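Home | Talks | Notes | Contact

Speaker notes: Comparing finger pads on a hand-held gripper
Noemi Oyelaran, 29 Jan 2026
12 shares | 4 comments

Slide 1. Title

Say who I am and who did the work. Arlo Rosenthal built the fingers. Anika Zamora ran most of the trials. I did the logging and the arguing.

Mention that slides go up after the session.

Slide 2. What we wanted to know

We had two pad coverings and one gripper. Plullov is the softer one, Skastis is the stiffer one. Both get stuck onto the inner face of the finger. The question was which one we should order for the June build.

We did not compare motors or controllers in this round. If someone asks about controllers, point them to Chelsea's talk in the afternoon.

Slide 3. How we ran it

240 grasps per covering. Same objects, same table, same two people holding the gripper. An operator could stop for a break after every 30 grasps – Anika asked for that and she was right, because our wrist angle drifted when we got tired.

A grasp was a success if the object left the table and came back down where we meant to put it. A slip in the air was a fail, even if the jaws still had hold of it at the end.

Slide 4. Results

Show the bar chart. Give people time to read it.

Plullov did better on smooth, rounded things. Skastis did better on thin flat things, where a soft pad folds over before it gets under the edge. We logged 71 fails across both sets. Most were on the flat items, and most of those were with Plullov.

Don't oversell this. It is one gripper and two operators.

Slide 5. Wear

Slow down on this one. Pad wear is easy to miss from the success numbers alone. The covering gives way at the edge first. Once an edge lifts it can catch on things, and then you are testing the lifted edge and not the material.

Ask the room to look at the inner faces and the edges of the pads.
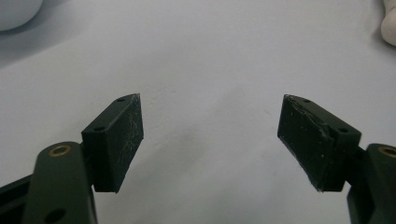
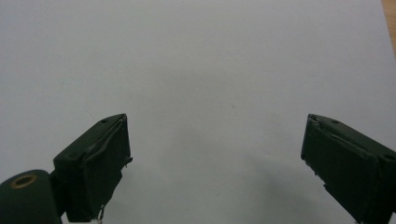 Jaws apart in all of them, over the white surface.
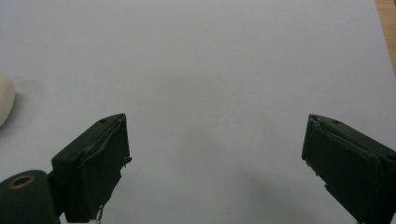

Our rule now is to check the pads before every block and write down what we see, even if it is only one word. Mortimer wants a fixed replacement interval. I would rather replace on condition, but we don't have enough data to settle it – say so if he brings it up.

Slide 6. What we would change

Wrap the covering farther around the corner so the edge is not on the working side. Arlo has a drawing for this.

Log left and right pads separately. We wrote one line for the pair and lost information.

Try the Dunleavy adhesive. We only used one kind of tape.

Slide 7. Questions

Likely ones: cost (see the handout), cleaning (dry cloth only, we did not test solvents), and whether this carries over to the arm-mounted version. I don't know yet. The Flisteck arm closes faster than a person does, so I expect more wear.

Leave the contact slide up.

Related talks
Mounting a wrist camera without blocking the fingers
Chelsea Tindall: Two controllers, one arm
Flisteck arm, first month
What we log and what we stopped logging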